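The shirt problem

A lab says its two-armed robot has learned to put laundry on hangers. How much has it learned?

By Prodovau
14 May 2026

Ask anyone who follows household robotics what they're tired of and you'll hear about folding. There have been years of towel videos, most of them sped up. So when the Birnelden group released its clothes hanger paper in March, the change of chore was welcome, and the coverage was kind. Too kind, I think, though the work has something in it.

The claim is easy to state. A two-armed robot was trained on 2843 demonstrations, each one a person steering the arms through the job of getting a garment onto a hanger. The software then learned to copy the movements from the camera view. Tested on shirts it hadn't seen in training, the authors say, it did well enough to beat the older method, which planned each grasp separately. 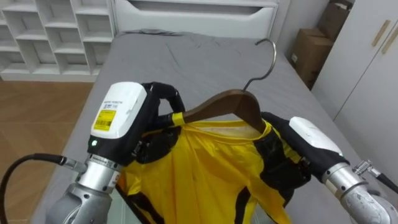 Both grippers at work on a yellow and black shirt and its wooden hanger, over the bed.

Hanging a shirt is a nasty little task. Cloth has no fixed shape, the hanger is stiff, and one hides the other for much of the job. A person does it by feel, half looking. A robot that works mostly from pictures has to guess where the wood is under the fabric. The Birnelden paper's best idea is to train the two arms as a single system, so that when one side pulls the other gives a bit. Remove that, and the results drop sharply. I believe this part. The comparison was fair and the authors published the runs that went badly.

My doubts start with the word "unseen." The test set was 17 garments, and going by the appendix they were nearly all short-sleeved tops in adult sizes. There were 2 collared shirts. The robot struggled with both, and the paper gives them one sentence. No singlets, no cardigans, nothing with buttons done up to the neck. Anyone who has done a family's washing will see the gap.

Then there's the bedroom. It was the same one throughout, with the bed in the same spot and the light kept even. The authors call it a realistic home setting, and compared with a bare lab bench it is. But a method that learns from camera images can pick up on all sorts of things it shouldn't, such as the colour of a bedsheet or the line of a wardrobe door. You can't rule that out until you move the furniture.
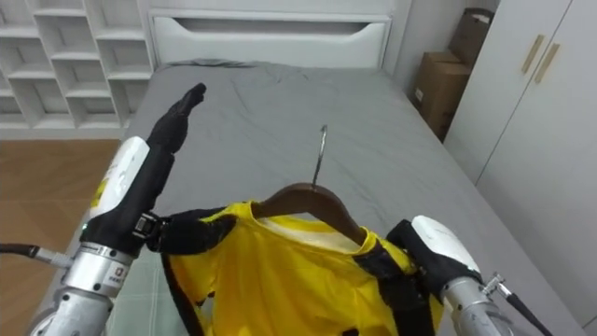
Van Beek

A second lab, Ulolholm, tried to do more or less that. Its short reply used the released software with its own arms in another room, and success fell by more than half before any retraining. The Birnelden authors answer that different arms need fresh demonstrations. Fair enough, but then the result is a good recipe for one robot in one place, and the title of the paper promises a good deal more.

There's also the matter of what counts as finished. A trial was scored a success once the shirt was on the hanger and both shoulders were covered. Getting it onto a rail was left out, as was picking the right garment from a basket. Each of those is a hard problem of its own, and a robot that stops before the cupboard leaves you standing beside it with your hand out.

What I'd like to see next is dull work: the same training, three or four bedrooms, a proper pile of mixed clothes, and the failures sorted by type. The group says a larger study is planned but hasn't said which garments will be in it.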